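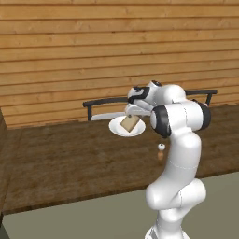 **Ticket 570 — Sallanance trial, block placement**
Status: open, waiting on Zavell

The sales sheet promises "ready on load" for the Nelville scene pack. We ran 332 placement trials in the simulator and 178 failed, all on the default settings. Support told us to raise the timeout to 60 seconds. Tried it, no change.

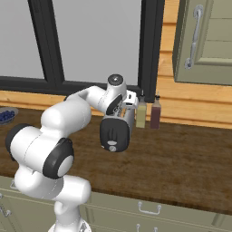 Zavell's second reply blames our Hirose grasp plugin, which I doubt — the same failures show up with it switched off. They also suggest clutter near the target. In the counter view the two squeeze bottles stand back against the wall, so I'd like to know which clutter they mean.

Logs attached again. Please don't close this one before September.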